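Suturing as a service: an interview with the product lead at Erkutance

October 22, 2023

Erkutance sells access to a bench. The company rents time on a two-arm surgical training cell, along with the practice pads, the needle-handling software and the logs that come out at the end of a session. The software layer is called Pluvix. The product lead, who asked to be identified by role only, spoke to us for an hour at the Berlow office about what the service includes and what it leaves out.

The basic offer is a block of 18 hours, used within one quarter. A customer uploads a control policy or a scripted routine, books a slot, and gets back joint positions, video and a stitch report. "People assume we sell a robot," the lead said. "We sell pads, calibration and a scheduler. The arms are the part customers ask about least once they have been through one block."

Calibration takes up more of the conversation than expected. The instruments are cable driven, and cable stretch shows up as an offset between where the controller believes the jaw is and where it is. Pluvix runs a correction routine at the start of each slot and again every 100 stitches. The lead described the second run as a compromise. "Customers would like it less often because it eats their time. Our technicians would like it more often. A policy trained on a fresh cable set will miss the needle on an old one, and then you get an email asking what we changed."

Regrasping is where most routines lose time. One arm drives the needle, the other has to pick it up on the far side, and the needle rarely comes out at the angle the planner wanted. The stitch report breaks this into entry, drive, extraction and handoff, with a time and a force estimate for each. Force is inferred from motor current, and the lead was direct about the limits of that. "It is an estimate. Below a certain load, friction in the wrist swamps it. We print the error band next to the value and we would rather you read the band first."

Loose thread is the other recurring problem. Tails from earlier stitches end up across the instrument, and a vision model that learned on clean pads will often take a tail for the working strand. Erkutance keeps tails in its test set for that reason.

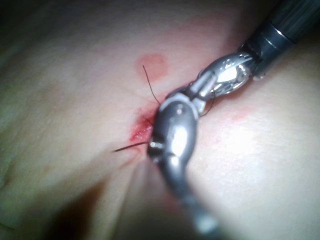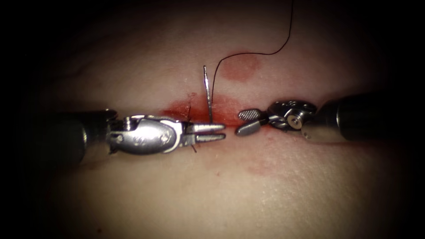 Tekin, which used three blocks last year, takes a cooler view of the reports. Its test group wrote in its own review that the handoff times were reliable but that the force values could not be compared between sessions, and that pad stiffness varied enough from lot to lot to hide small improvements in a policy. The group recommended buying all the pads for a study from a single lot and running a fixed reference routine before each slot. It also asked for raw motor current, which the standard export did not contain at the time.

The lead did not dispute any of this. Raw current was added to the export in version 3 of Pluvix and is now on by default. Lot reservation is available on request, at a surcharge. "They were right about the pads," the lead said. "We had a tolerance on thickness and none on stiffness. There is one now. It is still wider than I would like."

Asked about scripted routines against learned policies, the lead said the cell treats them the same way. Both submit a motion target and both are clipped by the same speed and workspace limits. The limits cannot be raised by the customer. A routine that trips them stops the slot, and the time lost is billed unless the fault is traced to the hardware. Fault code 503, a lost connection between scheduler and arm controller, is always credited.

The service is for bench work only. Nothing in the stitch report is meant to support a claim about clinical performance, and the contract says so in its second paragraph. Customers who need that kind of evidence are told to look elsewhere.

The next release is planned for December. It will add a needle pose estimate to the live stream and a way to pause a slot between stitches without losing the calibration. A curved pad holder is in testing but has no date. Pricing for existing blocks stays as it is until the release ships.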